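Notes for anyone using or adding to the Plosto word list. Maintained by Océane Boychuk. Last full pass was in July.

# Plosto: kitchen and table words

Plosto is a plain text list of the words people use at home for things in the kitchen and on the table. It started as a spelling list for a community cookbook and got bigger when we noticed how often two contributors had different words for the same dish. The list now has over 1,000 entries. Each entry has a headword, a short meaning, and whatever regional or family notes came in with it.

The list covers American English. Words borrowed from other languages are in if a contributor uses them when speaking English at home.

## Files

- `words.tsv` is the main list
- `variants.tsv` has spellings and plurals that point back to a headword
- `notes/` has longer remarks, one file per headword
- `dropped.txt` has words we removed, with the reason

All files are UTF-8 with tabs between columns. Please don't open `words.tsv` in a spreadsheet and save it back. It changes the quotation marks and turns "1/2 sheet" into a date. I have fixed this twice.

## Columns in words.tsv

| Column | Meaning |
|---|---|
| `head` | The word, lower case unless it is a name |
| `group` | One of the 5 groups listed in the next section |
| `meaning` | One sentence, no period at the end |
| `region` | Two-letter state code, or `-` if unknown |
| `source` | `survey`, `letter` or `cookbook` |
| `see` | Another headword, optional |

`region` is where the contributor learned the word, which may be different from where they live. Older rows mixed these up. Rows I couldn't sort out have `-`.

## Groups

- `cook`: pots, pans, and anything that goes on or in the stove
- `table`: dishes, flatware, linens
- `store`: jars, tins, bins, wraps
- `prep`: boards, knives, graters, sifters
- `room`: parts of the kitchen itself, such as "drainboard" or "pantry"

Some words belong in more than one group. We pick the group the contributor used and leave it at that. "Mixing bowl" is `prep` even though half the letters say it goes straight to the table at supper.

The `table` group is the largest and has the most disagreement. Bowls are the worst of it. One person's soup bowl is another person's cereal bowl, and "nappy" came in with two meanings that don't agree on depth. Plates are easier, apart from "saucer," "bread plate" and "side plate," which get swapped around freely.

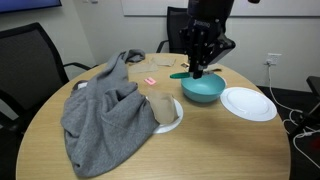
*`table` group: bowl, plate, and a utensil with a green handle.*

For flatware, the head is the most common form and the rest go in `variants.tsv`. "Silverware" is listed even when the contributor owns only stainless. We did not split forks by course. If someone wrote in with a special word for a pickle fork, it has its own row.

## Where the words came from

Most rows come from a mailed survey run out of the Grendard library branch. The survey form had 40 blank lines and no picture prompts, so people wrote down what came to mind. Another 70 rows came from letters. The rest were pulled from the cookbook drafts.

Names and addresses were removed before anything was typed in. The paper forms are kept at the branch and are not part of this repository.

## Known problems

- The survey went to people who already used the library. The list leans toward older speakers.
- Western states are thin. Please send more.
- Some brand names are used as common words. They are kept in lower case with `brand` added in the meaning. "phillips" is in there twice, once for a screwdriver kept in the kitchen drawer. I left both.
- The `see` column has a few loops. "skillet" points to "frypan" and back again.
- Rows typed in with the old Primik form may have extra spaces at the end. Trim them when you load the file.

## Adding a word

1. Check `variants.tsv` first.
2. Add one row at the end of `words.tsv`. Don't sort the file. I sort it before each release.
3. If you have more than one sentence to say, start a file in `notes/`.
4. Put the headword in the commit message.

Words only your own family uses are welcome. Put `family` at the start of the meaning so people can filter them out.

## License

The list and notes are CC BY 4.0. Credit "Plosto word list" and link back to this page if you can. Corrections go in the issue tracker.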